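Driltetar (hand-held gripper project)

Driltetar is a home-built set of hand-held grippers, together with the bench, software and written instructions that go with them, made in a shared workshop in the town of Ermont by Kadri Rozīte and Siham Tawfik. A person holds one gripper in each hand and carries out an ordinary job, such as moving a bottle or filling a box, while the grippers keep a record of where they are and how far their jaws are open. The record can then be used to teach a pair of robot arms to do the same job. The name is a made-up word, and the makers have given at least two different accounts of how they arrived at it, both of them rather long.

Background

Rozīte had repaired sewing machines for a good part of her working life before she took an interest in robots, and she has often said that the one led quite naturally to the other. Tawfik came to the workshop to build a bookcase, stayed to help somebody else with a lathe, and was drawn into the project when she asked why the small robot arm on the next bench kept dropping things. The arm in question was an Amrani, a kit design passed around among hobbyists in the area, and it was at that time being steered with a games controller. Picking up a single cup that way could take the better part of an evening, and the cup did not always survive.

The two began by moving the arm with their own hands and recording the angles of its joints, a method which works well enough but is tiring for the shoulders and gives stiff, hesitant movements. Tawfik suggested leaving the arm out of the matter altogether and holding only the part that does the gripping. The first working pair was shown to the other members at an open evening on 11/07/2018, when visitors were invited to have a go at stacking biscuits, and a good many of the biscuits were eaten before the evening was out.

Design

Each Driltetar gripper has a body that can be held comfortably in one hand, a pair of jaws, and a small module carrying the electronics. The jaws are opened and closed by the holder's fingers, with a light spring to return them, so there is no motor to strain against and the holder can feel quite well how hard an object is being squeezed. The makers count this as the best thing about the design, and the written instructions spend several cheerful pages on it.

The first bodies were cut from beech offcuts and were lovely to hold, but they swelled a little in damp weather and the jaws would stick. Later ones were printed in plastic. The printed bodies went through 5 versions, most of the changes being to the place where the thumb rests, a matter on which Rozīte (who has small hands) and Tawfik (who has not) never came to a full agreement. The plans now include two sizes.

A cable runs from each module to a computer beside the bench. Wireless versions have been tried by several people and work nicely until the battery runs down, usually in the middle of the best attempt of the day. The plans recommend a soft cable, brought over the wrist with enough slack to let the arm turn freely, and tied to the sleeve or the forearm if the holder finds it a nuisance.

The position of the grippers is worked out from round markers fixed to light plates, which are followed by cameras standing around the bench. The plates must be stiff, and the markers must not sit in a neat, even pattern, or the software may mistake one way round for another. This caused a puzzling week in September, during which the left gripper was often recorded as being upside down.

The bench

Any firm table will do. The instructions advise laying a plain board over the top, partly to save the table and partly to give an even background for the cameras, and marking the floor with tape where the holder ought to stand. Camera posts should be set on the floor and kept clear of the table — a knock from a hip is enough to spoil an afternoon's recordings if the two are joined.

A good deal of the written guide is given over to tidiness, or at any rate to the few sorts of untidiness that matter. Shiny things near the cameras are best covered with a cloth, as they may be taken for markers. Loose cables on the floor do no harm to the recording, though they have been known to do some to the person walking backwards with a tray of tea.

Recording a task

A task is broken into short attempts, each beginning and ending with both grippers held still for a moment. The holder is asked to move a little more slowly than usual and to avoid steadying an object with a knuckle or a wrist, which comes so naturally that most beginners do it without noticing. A robot arm has no knuckles in the right place, and an attempt made with their help is of little use to it.

Objects are chosen from whatever is to hand. Bottles with narrow necks and wider bases have always been popular, as one gripper can come down from above while the other steadies the lower part, and they show up at once whether the two hands are working together. Cardboard boxes are useful too, being cheap, light and forgiving, although a box with soft sides will bulge after enough handling and has to be replaced before the robot learns to expect the bulge.

The largest collection made at Ermont contains 2,580 attempts. Of these, 858 were set aside on a second viewing, mostly for slips, crossed cables or conversation. Tawfik has written that she regrets throwing out the conversation.

Software

The recording program, called Dotonon, was written by Rozīte over one winter and has been patched by other members since. It draws the path of each gripper as a coloured line, plays an attempt back at any speed, and lets the user trim the ends. A bell sounds when a marker is lost from view. The first bell was so unpleasant that it was changed at the request of the pottery group across the corridor, and the present one is a single soft note.

Teaching the arms is done by a separate program. For a simple task, such as lifting a bottle and setting it down again, the makers suggest 300 good attempts as a sensible beginning, with the bottle placed somewhere different every time. Fewer may serve if the bottle never moves, but an arm taught in that way tends to reach for the old spot with great confidence, whether or not there is anything there.

Use by others

The plans are free to copy, and pairs have been made in garages, spare bedrooms and a couple of school workshops. Builders are asked to send back a note of anything they have altered. Among the changes taken into the main plans are softer jaw tips, a guard to keep the cable from rubbing at the wrist, and a small light on the body which shows that the gripper is connected. Longer jaws have been proposed several times — they are a help with deep boxes, but they bend, and the makers have so far left them as an extra. 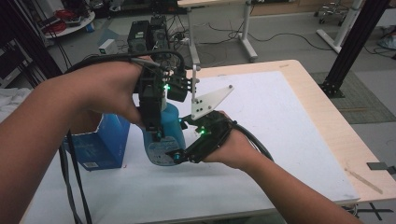
Why are two grippers used when many jobs could be done with one?

Plenty of everyday tasks need one hand to steady a thing while the other works on it, and the makers wanted the robot arms to learn that sharing of work from the start. A single gripper can still be used alone, and the guide has a short chapter on doing so.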